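Keeping the toys moving at Fosau

I got to Fosau a little after nine on a Saturday, which I thought was early, and there was already a line out the door and down past the bike rack. Strollers, mostly. One dad had a plastic farmhouse under his arm and a kid on his shoulders who was not at all sure about giving the farmhouse up.

If you haven't been, Fosau is a toy library. You pay a small yearly fee, you take home up to three toys at a time, and you bring them back when your kids are sick of them (in our house that takes four days). It's been going in the old shoe store in Purholm for longer than I've lived here, and I'd somehow never gone in until my sister told me to quit buying puzzles.

The woman who runs it asked me not to use her name. "Put the library in, leave me out," she said, and handed me a mug of coffee and a damp cloth, so I wiped down wooden train track while we talked.

I asked how it started, expecting a nice story, and got one about a garage. She and a neighbor had 61 toys between them after their kids outgrew everything, and neither of them could face the yard sale. "We lent them up and down the street with a notebook. I lost the notebook the first summer. We got nearly all of it back anyway." They have more than 200 families signed up now, from Purholm and from out along the Faden road, and the notebook is a computer that she speaks to pretty sharply.

What I really wanted to know was what people borrow. I'd have guessed the big stuff, the slides and the play kitchens. Those do go out, she told me, but they come back fast, because people forget how small their living rooms are! The steady favorites are marble runs, dress-up clothes, and anything with a door that opens and shuts. "Any door. A barn, a garage, an oven. If a two-year-old can shut something inside it, it'll be out every week of the year."

And what sits on the shelf? She laughed at that one. "Things that teach you the alphabet in a loud voice."

We got onto sorting, which is her favorite subject and takes up most of a weekday. Everything that comes back gets checked against a card taped inside the lid. If a piece is missing, the toy still goes out with a note saying so, unless it's a puzzle, and then it waits. She has a whole drawer of pieces that belong to something. Every so often one of them finds its home and she gets to cross a line off the list on the wall. I saw the list. It's long.
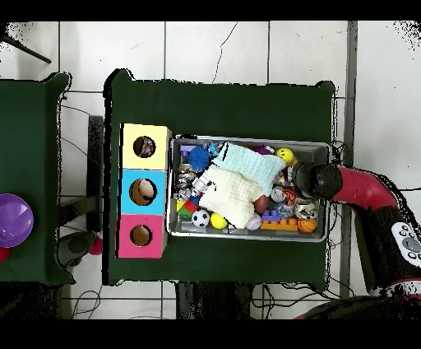 A parent waiting at the desk, Saber sweatshirt, baby asleep on her front, leaned in at this point to say that the missing pieces were all at her house, she was sure of it, and could they please do another amnesty week like the one in December? She'd found a whole tea set behind the dryer, she said, and had been too embarrassed to bring it in without one.

"There's always an amnesty," the woman who runs the place told her. "You just walk in. I don't fine people for tea sets."

I asked about that too, the fines. There aren't any. There used to be, a few coins a week, and what happened was that families who were late got later, and then they stopped coming, and the toy was gone for good. So she dropped them. Loans are for 24 days now, a number she picked because three weeks felt stingy and four felt like forever, and if you run over you get a phone call. "It's a nice call. I ask how the kid likes it. Sometimes they say he won't let go of it, and I say fine, keep it till the end of the month."

The money side is less cheerful. The rent went up last year and the membership fee went up with it, and she hated that. Some families pay less and a few pay nothing, and she wouldn't tell me how she decides. She did say she'd love a second room, for the ride-on toys, which at the moment hang from hooks in the hallway where tall people hit their heads on them. I am tall people.

By eleven the line had gone and the farmhouse was back on its shelf, though only for as long as it took a girl in rain boots to spot it. I took home a marble run and a box of hats. My son has worn the fireman one to dinner every night since, and I've got the return date written on the fridge.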